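Última actualización: 31 de agosto de 2022
Por Grażyna Pawlak
Tiempo de lectura: 2 min

Visita al laboratorio de metrología óptica de Varnar

El grupo de instrumentación fue recibido por Hildegard Wunderlich, responsable de la sección de frecuencia, en la entrada del edificio viejo. Los laboratorios están en el sótano, sobre una losa separada de los cimientos. Antes de bajar hay que dejar los teléfonos en una taquilla y ponerse cubrezapatos.

La primera sala alberga la cavidad de referencia: un espaciador de vidrio de expansión ultrabaja con dos espejos pegados por contacto óptico, dentro de una cámara de vacío con doble pantalla térmica. El láser de 1064 nm se estabiliza sobre ella por el método de Pound-Drever-Hall. Wunderlich explicó que la deriva lineal se corrige con un modulador acustoóptico y que el residuo viene casi todo de la temperatura. La sala se mantiene a 20 grados, pero el aire acondicionado cicla y ese ciclo se ve en los datos. Cambiarlo está previsto para diciembre.

Nos enseñaron el registro de una noche completa. El ruido de baja frecuencia baja mucho a partir de la una de la madrugada, cuando deja de pasar el tranvía, y vuelve a subir antes del amanecer. Alguien preguntó por el aislamiento activo. Lo tienen, marca Dandent, y según ellos funciona bien en vertical y peor en horizontal.

En la segunda sala, la 321, Sơn Phí trabaja con un interferómetro heterodino para calibrar bloques patrón largos. Fue la parte más práctica de la visita. El haz recorre un tubo cerrado para limitar las turbulencias, y el índice de refracción del aire se calcula con la ecuación de Edlén a partir de presión, temperatura y humedad. Phí contó que durante meses tuvieron un error sistemático que atribuían al láser y que procedía de un sensor de humedad mal colocado — estaba demasiado cerca de la salida de aire. Ahora comparan tres sensores antes de cada serie.
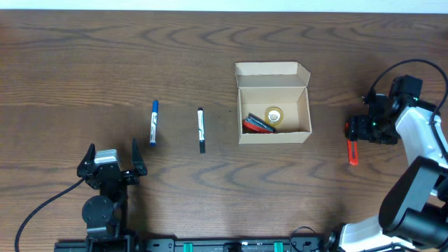 La discusión más larga fue sobre el enlace de fibra. El laboratorio envía su frecuencia a la estación de Heklow por un cable de 283 km, ida y vuelta, con compensación de fase en el extremo local. Aiguo Cai, que llevó el montaje de los amplificadores, reconoció que los saltos de ciclo siguen siendo el problema principal y que los detectan con dos contadores independientes. Si los contadores no coinciden, se descarta el tramo entero. No interpolan.

Pregunté por el peine de frecuencias, que figuraba en el programa. Estaba en reparación por una avería en el láser de bombeo y solo pudimos ver el bastidor de electrónica. Rosemarie Görtz, que se encarga de él, nos resumió en la pizarra cómo miden la frecuencia de desfase con un interferómetro f-2f y prometió enviar las transparencias.

Salimos con bastante retraso. Para quien quiera repetir la visita: se pide por escrito a la secretaría, los grupos entran por turnos y conviene llevar algo de abrigo — el sótano es más frío de lo que dice el termómetro. La cafetería cierra a las tres.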